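The Case Against the Open Desk

My company moved its Salem office to unassigned seating in June, and I have been carrying my stapler home every night since then, like a man with a very dull pet.

The memo promised freedom. We could sit anywhere! By nine on a Wednesday morning, anywhere means the seat beside the printer or the one under the vent. The window seats go to people who get up at five, and those people have enough advantages already.

I understand the math. The old floor cost money, and 449 desks for 776 employees looks wonderful on a slide. The consultants from Punell showed us that slide twice. What it leaves out is the time spent each morning hunting for a chair that goes up and a monitor that comes on, then adjusting both to undo whatever the last tenant believed about posture.

A desk used to tell you things. You knew who had kids, who was behind on invoices, who had given up on the fern. Now every surface is wiped down by six and my coworkers could be anyone. I sat next to a pleasant woman from the Gornham account for a week and learned only that she likes almonds.

I don't want a corner office. I want a drawer — one drawer, with a bad lock and some soy sauce packets in it. Give me that and you can have the beanbags, the phone booths and the word "neighborhood," which should never have been applied to a row of tables near the elevators.
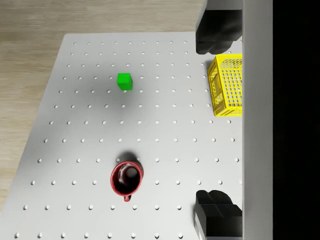

A small green cube on a perforated tabletop.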